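Forum › Eigenbau und Werkstatt › Simulation

# Zweiarm sortiert Würfel, nur nicht in die Kiste

**klemmbacke_ost** · Nov 17, 2021

Moin zusammen,

in unserer Gemeinschaftswerkstatt soll im Februar ein Zweiarm-Aufbau auf den großen Tisch. Bis dahin darf ich am Rechner üben, damit ich erst virtuelles Material zerlege. Projektname Lultholm, fragt nicht. Gerechnet wird im Drultard-Simulator, Version 8, auf einem PC, der dabei den Raum heizt.

Aufgabe: bunte Würfel greifen, türkise in die türkise Kiste, rosafarbene in die lachsfarbene, der Rest bleibt liegen. Klingt nach Kindergarten, ist auch ungefähr mein Niveau.

Stand der Dinge, beide Kisten noch leer:
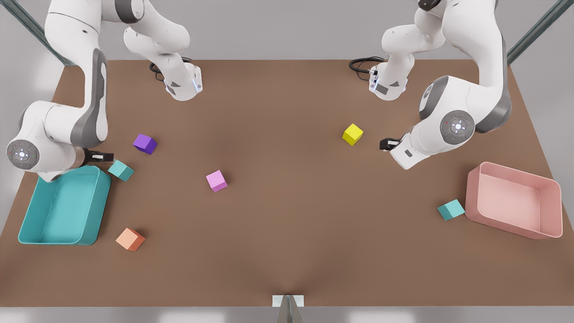 ## Was ich schon probiert habe

- Reibung an den Fingern hochgesetzt. Der Würfel klebt jetzt wie Kaugummi und kommt über der Kiste nicht mehr ab.
- Reibung wieder runter. Der Würfel verlässt den Greifer in Richtung Fußboden, zügig.
- Zeitschritt halbiert. Dasselbe Elend in doppelter Wartezeit.

Von 516 Durchläufen letzte Nacht sind 200 brauchbar. Beim türkisen Würfel neben der türkisen Kiste ist die Quote am schlechtesten, obwohl der doch den kürzesten Weg hat. Ideen?

---

**Spanplattenkönig**

Der kürzeste Weg ist dein Problem. Der Würfel liegt dicht an der Kistenecke, und der Ellbogen hängt auch noch über der Kiste. Der Planer muss sich da reinfummeln. Würfel beim Start von den Kisten fernhalten, fertig.

---

**peeters_fan_83**

Widerspruch. Wer die Würfel beim Start brav verteilt, hat hinterher einen Roboter, der nur brav verteilte Würfel kann. In der Werkstatt legt dir garantiert einer den Würfel genau an die Wand. So wie der zweite türkise da rechts, der klebt ja förmlich an der rosa Kiste. Mein Peeters-Greifer hat genau daran einen Finger gelassen.

---

**Spanplattenkönig**

> hat genau daran einen Finger gelassen

Und das soll jetzt für deine Methode sprechen?

---

**peeters_fan_83**

Für die Methode ja. Für den Finger nicht.

---

**nullpunkt**

Könnt ihr das bitte im Peeters-Thread austragen, der hat schon 1372 Beiträge, da fällt es nicht auf.

Zur Sache: Wie sieht das Kollisionsmodell der Kiste aus? Die hat schräge Wände und runde Ecken. Wenn der Simulator daraus eine konvexe Hülle macht, ist die Kiste für die Physik ein massiver Klotz. Optisch offen, rechnerisch zugenagelt. Häng mal was aus der Nähe rein.

---

**klemmbacke_ost**

Konvexe Hülle sagt mir was, leider nichts Gutes. Bitte sehr, Nähe:

1. Kamera dicht ans Türkis gefahren. Mehr Kunststoffglanz als Erkenntnis, aber die Kanten sehen für mich sauber aus.
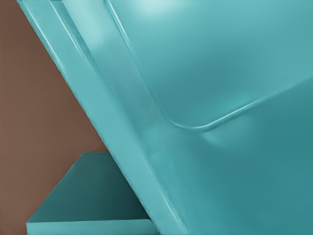

2. Kollisionskörper eingeblendet. Davon gibt es keinen Screenshot, weil mir das Fenster dabei abgeschmiert ist. Kurz zu sehen war ein Klotz. Danke, nullpunkt.

---

**nullpunkt**

Die gerenderten Kanten sagen dir gar nichts, das ist nur das sichtbare Netz. Dem Löser ist egal, wie schön das glänzt. Zerleg die Kiste in Boden plus vier Wände, jeweils als einfacher Quader, und lass die Rundungen weg.

---

**Spanplattenkönig**

Dann stimmen aber die Ecken nicht mehr, und genau an der Ecke liegt sein Würfel. Ich würde das Netz automatisch zerlegen lassen, Fendov kann das.

---

**nullpunkt**

Fendov kann das, wenn man gern zusieht, wie aus einer Kiste ein Haufen Splitter wird und die Bildrate sich verabschiedet. Für so kleine Würfel reichen Quader.

---

**klemmbacke_ost**

Quader sind drin, ging schneller als gedacht. Der erste Würfel liegt in der Kiste und bleibt dort sogar. Der zweite ist durch den Boden gefallen, den hatte ich einen Tick zu dünn gemacht.

Startpositionen lasse ich vorerst, wie sie sind. Fendov probiere ich am Wochenende, wenn die Heizung in der Werkstatt wieder ausfällt.

---

**peeters_fan_83**

Boden nach unten dicker machen, nicht nach oben, sonst schwebt dir alles in der Kiste. Und die Tischplatte gleich mit prüfen.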